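Last updated in June

Moving the Spices Away From the Stove

For as long as I've lived in this apartment the spices have been in the cabinet over the stove. It was the obvious place. I cook there, so I kept them there. Last winter I made a pot of chili, put in the amount of cumin I always use, and it tasted like beans and tomatoes. I added more. It still tasted like beans and tomatoes.

I read up on it that night. Heat, light, air and damp are what make dried spices go flat, and the cabinet over my stove had at least two of those covered. I put a cheap thermometer up there on a Monday while I was boiling pasta, and the shelf got warmer than I would have liked. The steam goes up the same way. The lid of the garlic powder had been hard to get off for months and the powder inside was one solid piece.

So I took everything out and went through it. I had 42 containers, counting the little bags held shut with rubber bands. Some I couldn't identify by looking or by smelling. One bag just said "for soup" in my own handwriting. I had two jars of ground ginger, both open, and no whole cloves at all, though I was sure I'd bought some.
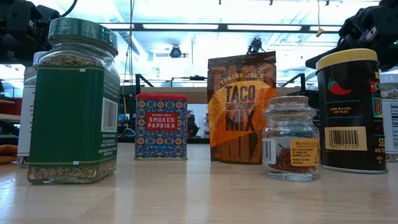 The rule I settled on was to keep what still smelled like something. Rub a little between your fingers, wait a second, then smell it. If you have to talk yourself into it, throw it out. Ground spices did the worst, and most of the turmeric and all of the old cumin went in the trash. Whole seeds did much better. Containers matter too, and I had all kinds. The clear glass jar with the green screw lid is nice to have because I can see how much is left, but clear glass also lets the light in, so it belongs behind a door. The smoked paprika from Trader Joe's comes in a tin, so light is no problem there. I wish more of them did.

The new place is a drawer on the other side of the kitchen, next to the refrigerator. I tried a shelf in the hall closet first and gave up on it after 8 days. It was cool and dark and I never once wanted to walk there with a pan going. A drawer seemed like a waste of a drawer, but it was full of takeout menus and dead batteries, so I didn't lose much.

I bought a set of angled inserts made by Trikus. They come flat and snap together. They're a little short for my drawer and slide when I pull it open hard, so I put a strip of shelf liner underneath. The short jars lie down on the inserts with the labels up. Anything too big to lie down stands in the back, which is the deepest part.

I don't alphabetize. I tried it years ago and kept it going for maybe a week. What works for me is by use. The ones I reach for most days are in the front: black pepper, cumin, paprika, oregano, chili flakes. Baking spices are on the left. The right side is for things I use a few times a year and would still miss, like caraway and fennel seed.

I also started writing the month I opened each one on a piece of masking tape on the bottom. Printed dates don't tell you much once the seal is broken. Tape comes off clean and a pencil doesn't smear on it.

The other change is buying less. I used to get the biggest size because it was cheaper by the ounce, and then I'd throw half of it away. Now I get ground spices in small amounts and grind cumin and coriander myself when I have the patience. I use an old coffee grinder for that. Wipe it out with a dry paper towel, and run some plain rice through it if the last thing in there was strong.

I made the chili again last week with the same recipe and the new cumin. I used less than before and it was plenty. The cabinet over the stove has mixing bowls in it now. I still open it when I want pepper.

42 shares
8 comments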